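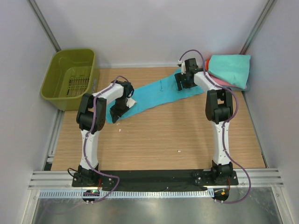 Murray Maihi has run linen finishing at Te Moana for six years, and most of his working day goes to cloths that will not lie flat. He starts with tension. "A long cloth has to be pulled along its length before you fold anything," he says. A turquoise cloth stretched into a band across a wood-grain surface shows his usual complaint: the lower edge climbs in a slightly wavy line, and there is a short dark crease near the upper edge. "The wave tells me the pull is uneven. The crease I deal with by hand, outward, toward the closest edge."

Corners come next. Maihi wants each one squared before the first fold. "If one end is narrow and the other is spread, the halves won't match. You get a tail."

The laundry handles up to 240 pieces a shift, sorted by length. Anything over 253 centimeters goes to the long table, which was bought from Ullerau when the plant moved. Shorter pieces are folded in thirds and stacked with the closed edge out. Maihi dropped the quarter fold in August. "It put a hard line down the center, and the customer had to press it again."

On fabric he is brief. He prefers a plain weave with a flat hem. Rolled hems hold moisture and dry with a ripple. Ekora cloths are kept in a separate stack, as they shrink more along the length than across it.

Asked about starch, he says he uses it only on request. "Light spray, one side, then leave it alone until it's dry."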